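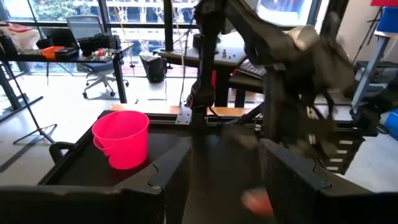 报价单上写的是300一个月，租期最短两个月，含上门调试。莉娅·博加莱把这一行看了两遍，又翻到后面的附加条款。

“分拣服务按件另算吗？”她问。

“不另算。”赫诺克·阿塞法说，“沃卢顿的套餐都是包月。按件收费的是朱内夫比，他们去年10月改的。”

赫诺克替沃卢顿跑业务，跑了四年，衬衫口袋里总插着两支笔。莉娅在梅科南糖果铺管采购，店里每逢节前要装几百桶糖，人手不够，装错的也多。去年退回来的有211桶，老板把这个数字写在仓库门上，到现在没擦。

“装错了算谁的？”

“合同第四条。双臂装的，我们赔糖。你们的人动过的，不赔。”

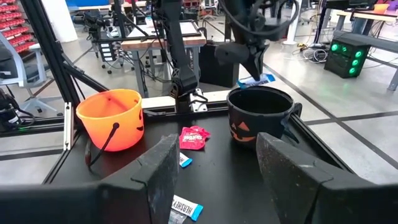
莉娅拿笔在第四条旁边画了一道。

“掉在外面的呢？”

“掉在外面的不算装错，算没装。”

“客人可不这么分。”

赫诺克想了想，说可以加一句。他掏出笔，在空白处写：漏装与错装同等处理。字写得很小，莉娅让他重写了一遍。

“古西农那家试过你们的东西。”她说，“他们说慢。”

“是慢。一个晚上454桶，白天再让人抽查。嫌慢的多半是站在旁边看的。”

莉娅没接话。她算了算节前剩下的晚上，又算了算两个临时工的工钱，在纸角上写了个数，折起来，没给他看。

“先租两个月。”她说，“门上那个数字你也抄一份，带回去给你们调试的人。”

赫诺克把211抄在报价单背面，问她日期怎么填。

“填今天。”

他写下2024年2月8日，把单子推了过去。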